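Housekeeping Operations, Unit 4: Bed linen and room turnover
Tutor: Leonie Mayrhofer
Last updated: 15 May 2018

4.1 Par stock
One par is the linen needed to dress every bed once. A house with 48 double beds on four par holds 192 fitted sheets. Order 200 to cover losses.

4.2 Stripping
Remove pillows first, then duvet, then sheets. Shake each item over the bed. Guest property goes in a labelled bag and is entered in the log before the linen leaves the room.

4.3 Fitted sheets
Start at the head. Fit opposite corners in turn and pull the centre smooth. Check the depth of the pocket against the mattress; a low platform base leaves little room to tuck surplus cloth. 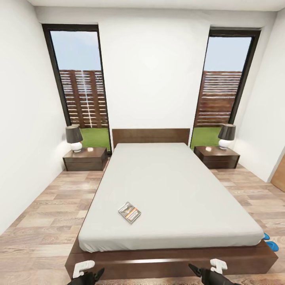

4.4 Rotation
Newly laundered stock goes to the bottom of the pile. Discard at 12 months or on first tear.

Reading: Wallner, chapter 3.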